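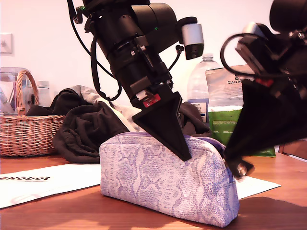
Berkay Sezer asked that his objection be entered ahead of the numbered items. In his view the group had moved on to zippers too early, and the two arms should first be able to pick up and set down a folded cloth without help from the bench. He did not ask for the work to stop. He asked that the cloth task remain on the list and be given its own session before September.

The objection was noted. The meeting then took the items in order.

DRALLBY SHARED WORKSHOP
Flarneseo Two-Arm Build
Minutes of the project meeting held Mon 19 May

Present: Zhuoran Ren (chair), Berkay Sezer, Seo-ah Um, Ilango Naidu
Apologies: So-yul Oh
Minutes taken by: Seo-ah Um

1. Minutes of the previous meeting

Approved with one correction. Under "Cabling," the word "replaced" should read "rerouted." The original cable is still in use on the left arm.

2. Mechanical report

Ilango Naidu reported that play in the left shoulder joint had been traced to a bracket and not to the motor. The bracket was tightened and thread locker applied. Remaining play at the fingertip was measured at 2 mm with the arm extended. The chair asked whether that was acceptable for zipper work. Mr. Naidu replied that it was acceptable for holding a bag but too much for finding the pull, and that a stiffer bracket would be needed in either case.

The cable loops on both arms were discussed at some length. Ms. Um stated that the loops must stay long enough for full wrist rotation. Mr. Sezer stated that a long loop will sooner or later catch on something on the table. It was agreed to try a cloth sleeve on the right arm only and to compare the two at the next meeting.

3. Gripper fingers

The wedge fingers are to be kept for now. A written suggestion from So-yul Oh, proposing a thin rubber facing on the inner surface of each finger, was read out. Members were in favor. Mr. Naidu cautioned that a facing changes the closed position, and that the stored gripper limits will have to be set again after it is glued on. The chair directed that one pair be faced and the spare pair left bare.

4. Zipper task

The chair reported on bench work with the zippered pouch. The plan has one finger steadying the body of the pouch while the other arm takes the pull. Soft fabric remains the main difficulty, as the pouch creases under pressure and the zipper track shifts with it. Ms. Um proposed putting a light filling in the pouch so that it holds its shape. Mr. Sezer considered this a way around the problem. After discussion it was agreed to record filled and unfilled attempts separately in the log.
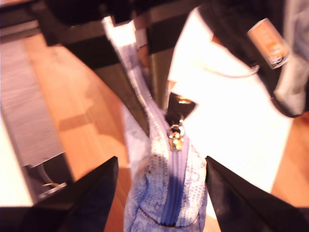

Item 4: Zippered pouch between the gripper fingers.

The log presently holds 41 attempts. Mr. Naidu observed that several entries lack a note of the starting position of the pull, and asked that nothing further be entered without one. Agreed.

5. Control software

Ms. Um reported that the Cestora motion library had been updated on the workshop computer. The update changed the default speed setting, and members should check the settings file before powering the arms. The chair asked that a printed note to this effect be taped beside the power switch. Mr. Sezer asked whether the older version had been kept. It had, in the project folder under "previous."

6. Budget

The approved allowance for the build is $700, and the whole of it remains unspent for the current period. A quotation for two machined brackets has been requested from Khurana. Members preferred to wait for it before ordering the rubber sheet, in case the two can be combined in one delivery.

7. Use of the bench

Members were reminded that both arms are to be parked and switched off at the wall before the bench is left. Hands are to stay outside the reach of the arms while the motors are powered, including when straightening a pouch or cloth.

8. Actions

Ilango Naidu: fit the stiffer bracket once received; measure play again.
Seo-ah Um: post the speed note; fit the sleeve to the right arm cable.
So-yul Oh: face one pair of fingers.
Berkay Sezer: write up the cloth task and suggest a session for it.
Zhuoran Ren: follow up with Khurana on the quotation.

9. Next meeting

To be set by the chair once the brackets have arrived.

Last updated by Seo-ah Um, item 3 amended at the request of So-yul Oh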